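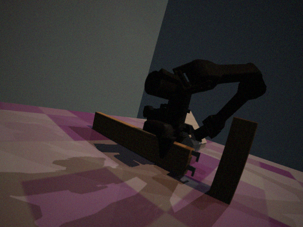
Section 4. Setting Up the Trorneo Household Water Softener

4.1 Scope of this section

This section covers placement, connection, first filling and programming of the Trorneo water softener in a single-family home or a small apartment building. Routine care is covered in Section 5 and fault messages in Section 7. Owners who are replacing an older Drinon unit should read 4.9 before they disconnect anything.

Work on the incoming water main must comply with local plumbing rules. In many districts a licensed plumber must make the connection described in 4.4. All other steps may be carried out by the owner.

4.2 Before you begin

Confirm that the following are on hand:

Softener body with control head fitted
Bypass valve with two O-rings and two clips
Drain hose and hose clamp
Overflow elbow and grommet
Hardness test strips
Salt tablets (not supplied)
Silicone grease (not supplied)

Petroleum jelly must not be used in place of silicone grease. It swells the O-rings and voids the warranty on the bypass valve.

Obtain the hardness of your incoming water. Your water supplier will normally state it on request. If you use the test strips, take the sample from a cold tap that has been running for two minutes, and read the strip in daylight.

4.3 Choosing the location

1. Select a level, dry floor close to the point where the water main enters the building. The softener must stand upstream of the water heater.

2. Check that a floor drain, standpipe or utility sink is within reach of the drain hose. Do not extend the hose by joining a second length to it.

3. Check that a grounded outlet is available. The outlet must not be controlled by a wall switch.

4. Leave enough clear height over the unit to lift the lid fully and pour in a bag of salt without tilting it.

5. Confirm that the room stays above freezing all year. Frost damage to the resin tank cannot be repaired.

Caution: A full softener is heavy. Where the unit will stand on a raised wooden floor, have the floor checked before filling the brine tank.

Note: Outdoor taps and garden lines should be left on hard water. Have the plumber branch these off ahead of the softener. Softened water is of no benefit to a lawn and uses salt without purpose.

4.4 Connecting to the water main

1. Switch off the water heater.

2. Close the main shutoff valve and open the lowest cold tap in the house. Leave it open until the flow stops.

3. Apply a thin film of silicone grease to both O-rings and seat them in the bypass valve.

4. Push the bypass valve squarely onto the control head and fit both clips. Each clip must sit flat in its groove. A clip that can be turned by hand is not seated.

5. Identify the inlet and outlet. The arrows molded into the control head show the direction of flow. Connect the incoming main to the inlet and the house supply to the outlet.

6. Where copper pipe is soldered, complete all soldering before the pipe is attached to the bypass valve. Heat carried along the pipe will distort the plastic threads.

7. Tighten the fittings by hand, then by a further quarter turn with a wrench.

8. If the metal water pipe forms part of the electrical grounding of the building, install a grounding jumper across the softener connection. Consult an electrician if you are unsure.

Caution: Reversed connections are the most common installation fault. They drive resin beads into the household plumbing, where they collect in faucet screens and appliance valves. Check the arrows a second time before opening the water.

4.5 Connecting the drain and overflow

1. Push the drain hose onto the drain fitting and secure it with the clamp.

2. Route the hose to the drain without kinks. It may rise over the unit, but only to the height shown on the data label.

3. Secure the free end so that it cannot whip during backwash. Leave an air gap between the end of the hose and the highest possible water level in the drain or sink. The hose must never be pushed down into the drain opening.

4. Fit the grommet and overflow elbow to the side of the brine tank.

5. Run a separate hose from the elbow to the floor drain. This line works by gravity and must slope downward along its entire length.

Do not join the drain hose and the overflow hose with a tee. During backwash, waste water would return to the brine tank.

4.6 First filling

1. Set the bypass valve to BYPASS.

2. Open the main shutoff valve slowly. Let the cold tap run until air has stopped spitting from it, then close it.

3. Inspect all fittings for leaks.

4. Turn the bypass valve toward SERVICE by a small amount and wait. Water will be heard entering the resin tank. When the sound stops, turn the valve the rest of the way.

5. Open a cold tap near the softener. A yellowish tint is normal during first use and should clear within a few minutes. Do not run hot water until it has cleared.

6. Pour three gallons of clean water into the brine tank.

7. Add salt tablets until the tank is half full. Do not fill past the line molded inside the wall.

8. Turn the water heater back on.

Note on salt: Use tablets or pellets sold for water softeners. Rock salt leaves a layer of grit on the floor of the tank, and table salt packs into a solid mass. Potassium chloride may be used by households that wish to limit sodium; in that case, select the POTASSIUM setting in 4.7, step 5.

4.7 Programming the control head

Plug in the power supply. The display shows the software version and then a flashing clock.

1. Set the time of day with the UP and DOWN keys. Press SET to confirm. Check the morning and evening indicator, as a clock that is twelve hours out will start regeneration in the middle of the day.

2. Enter the water hardness in grains per gallon. If your supplier gives the figure in milligrams per liter, divide it by 17.1. A supply of 288 milligrams per liter is entered as 17.

3. For private wells with iron in the water, add four to the hardness figure for each milligram per liter of iron. Where the iron level is high, a separate iron filter is required ahead of the softener.

4. Set the regeneration time. The factory setting is 2:00 a.m. Choose a different hour if someone in the household works nights or if a lawn sprinkler runs at that time.

5. Select the salt type.

6. Set the maximum interval between regenerations. The recommended value is 15 days, which keeps the resin fresh in houses that stand empty for part of the year.

7. Press and hold SET until the display returns to the clock.

Settings are kept in memory during a power failure. The clock runs on a small reserve and may need to be reset after a long outage.

4.8 First regeneration and check

1. Press and hold REGEN until the motor is heard. The control head moves through backwash, brine draw, slow rinse, fast rinse and refill.

2. During backwash, check that water flows freely from the drain hose and that the end stays in place.

3. During brine draw, check that the level in the brine tank is falling. If it is not, look for a kink in the drain hose or a loose nut on the brine line.

4. When the cycle is complete, test the water at a cold kitchen tap. The strip should show soft. Hot water may test hard for several days until the contents of the heater have been replaced.

5. Write the date, the hardness setting and the installer's name on the card inside the lid.

Avoid drawing water during regeneration. The house is supplied with untreated water for the length of the cycle. This is harmless, but some hard water will enter the heater.

4.9 Replacing a Drinon unit

The Drinon bypass valve has the same outer thread as the Trorneo valve but a different spacing between ports. It cannot be reused. Order adapter kit 2614, which includes two short flexible connectors, and follow 4.4 from step 3.

Salt remaining in the old tank may be transferred if it is clean and loose. Discard any that has hardened. The old resin must not be poured into a drain; seal it in a bag and ask your waste service how it should be handled.

The Drinon power supply delivers a different voltage and must not be connected to the Trorneo control head – the plugs are alike and will fit.

4.10 Assistance

Installation questions may be sent to the Koller service office in Doltitz, to the attention of Corina Trummer. Requests for spare parts and adapter kits are handled by Florian Aebischer at extension 1910. Please have the serial number ready. It is printed on the label at the rear of the brine tank and repeated under the lid.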